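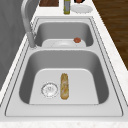
Home | Syllabus | Notes | Labs | Contact
Print this page | E-mail this page

Unit 4: Fixture Drains and Traps

Every fixture drain needs a trap. The trap holds a water seal that keeps sewer gas out of the room. A seal is lost by siphonage, back pressure, or evaporation; venting controls the first two.

A double-basin sink may share one trap if the waste outlets are close together and at similar heights. Check the local code for limits.

Worked problem: the Trullum building used 1,701 gallons in April, of which 179 went to irrigation. Find the flow to the drain, ignoring other losses.
1,701 - 179 = 1,522 gallons

Read the Cateo case before lab.

Related items
Unit 3: Pipe Slope and Velocity
Unit 5: Vent Sizing
Lab 2: Seal Loss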